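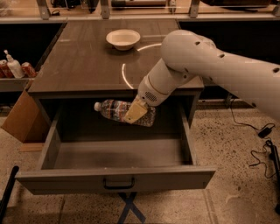

Part 4: Fitting out the desk drawers

August, by the Harkomcombe desk blog

Okay, the top is on and the legs are level, so we're into the fun bit. I've done the drawer kit on my own desk and on two more for family, and the Gavalas divider set is the one I keep going back to. You can use another brand, but the steps below follow the Gavalas parts, so your slots may land in different spots.

Before you start, get a tape measure, a pencil, a soft cloth, a Phillips screwdriver (a short one, trust me) and the bag of small parts marked with a D. Leave the bag with the cam locks closed for now! They look alike and I've mixed them up twice.

1. Pull the drawer all the way out until it stops. Lift the front a little and it should come off the runners. If it sticks, press both plastic tabs at the same time, one on each side.

2. Wipe the inside with a dry cloth. There's nearly always sawdust in the back corners, and the felt liner won't stick over it.

3. Measure the inside depth. The long divider is made for 80 cm desks and the extra-long one for 86 cm desks, and I have no idea why they come in the same box. Use the one that matches your desk and put the other away somewhere you'll remember.

4. Lay the felt in loose first. Push it into the front corners, then smooth it back with the flat of your hand. Trim the back edge if it curls. Only then peel the backing, a hand's width at a time.

Note: If you peel the whole sheet at once it'll fold over and grab itself. I've lost a liner that way and the spare cost more than I'd like to say.

5. Fit the side rails. You need 8 screws, four a side. Start them all by hand before you tighten any of them, or the last hole never lines up.

Caution: Don't use a power driver here. The drawer sides are thin and the screws will go right through. Stop when the head sits flush.

6. Drop the dividers into the rails. Play with the layout for a bit before you decide! My first try had six tiny boxes for paper clips and no place for a notebook. I now keep one wide bay at the front for whatever I grab all day (pens, charger, drink, glasses) and put the small stuff behind it.

7. Put the drawer back. Hold it level, line both runners up and slide it in slowly. You'll feel a bump near the end, and then a soft click.

8. Open and close it a few times. If it drifts open by itself, the desk is leaning forward, so go back to Part 2 and give the front feet half a turn.

A word on weight. The sheet in the box gives a limit for each drawer and it's lower than you'd guess. Paper is heavy. A couple of reams will make the runners sag over time, and then the front rubs on the frame. Bottles are fine, but check the cap before you lay one down, and keep it away from anything with a plug on it.

If you bought the Buvow lock, fit it after step 5 and before the dividers go in. You can't get a screwdriver behind the front panel once the rails are full (ask me how I know). The key only comes out when the lock is closed, so don't yank at it.

To clean the felt later on, take the dividers out and go over it with a lint roller. I tried a damp sponge once and the glue let go along one whole side.

Next up is Part 5, the cable tray.

Related
Part 2: Leveling the feet
Part 3: Attaching the top
Swapping old runners for soft-close ones
Gerorden desk lamp clamp, set-up notes
How I oil a desk top

Comments

inkandtwine
The tip about starting all the screws by hand saved me. I had one side done up tight and couldn't figure out why the other was off.

deskbound_86
Does the felt come in anything besides gray? Mine shows every crumb.

porchlight
My left tab snapped off at step 1. The drawer still runs okay without it, but I've ordered a new one.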